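Oka Tabletop Set - Planning and Procurement Notes

Version 2

Purpose of this document

This data card accompanies the Oka Tabletop Set, a collection of simulated tabletop episodes held by the Brorovia equipment planning office. It was prepared for staff who must decide what to buy, and in what order, before a physical manipulation cell is set up. It covers the contents of the set, the budget lines it informs and the limits on its use in a purchasing case.

Background

Brorovia received approval in November to plan for a single work cell. Quotations for arms, mounts and grippers varied widely, and the planning office was asked to test its assumptions in simulation before committing funds. The rendered episodes were commissioned on that basis. All images in the set are computer-generated.

Contents

The set holds 269 episodes. Each has image sequences, joint positions, gripper state and a short written instruction. Household objects are placed on a white tabletop, with furniture or shelving behind it. Object positions, lighting and viewpoint change between episodes.

Files are grouped in three folders:

episodes - image sequences and joint records
layouts - starting positions of objects
planning - cost sheets, reach tables and the equipment register

Equipment register

The register lists every item under consideration, with its status. Items marked "firm" may be ordered once the budget holder has signed. Items marked "open" may not be ordered, even where a supplier offers a discount for early commitment.

Arm and base mount: open. Entili and Vunar have both been invited to quote.
Gripper: open, to be settled with the arm.
Work table, white top: firm.
Fixed cameras: firm, quantity 2.
Workstation and storage: firm.
Object kit: firm, to be bought locally.
Safety enclosure: open, pending a site inspection.

Budget assumptions

Costs are spread over 24 months. Freight, electrical work and operator training are entered as separate lines and must not be folded into the price of the arm. Spare gripper fingers are treated as a consumable. A service agreement is assumed from the date of acceptance - quotations that leave it out will be returned to the supplier for correction.

Recommended uses

The set is suited to comparing camera positions, checking reach over a crowded table and estimating storage needs. It may also be used to brief suppliers on the kind of work intended.

Limits

Simulated episodes do not establish cycle times, wear or failure rates for any physical product. Grip force values are provisional and should not be quoted in a tender. Glossy and translucent objects may behave differently under real lighting, and the camera line carries a 5 per cent allowance for lens changes.

Sample views
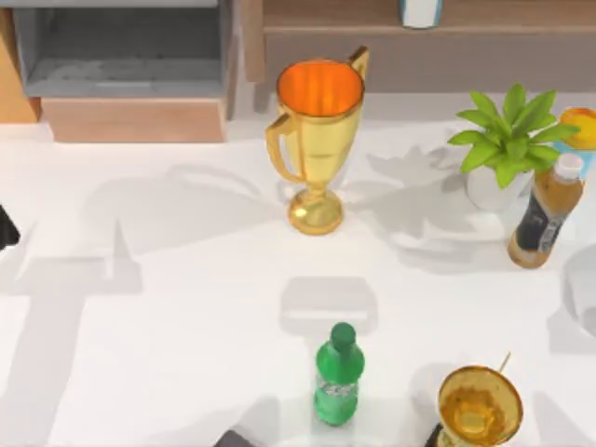

At least one bottle and a leafy plant on the white tabletop, in both views.
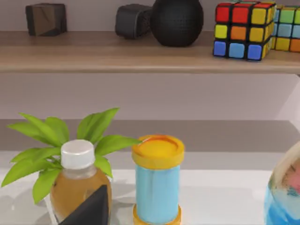
Comments received on version 1

Genivaldo Fontes wrote that the budget should name the person responsible for the service agreement after handover, and asked that training be costed for two operators in place of one. He also questioned the decision to settle the gripper with the arm, as a separate quotation would make later replacement easier to price. The first two points have been adopted in the planning folder. The third remains open until both suppliers have replied.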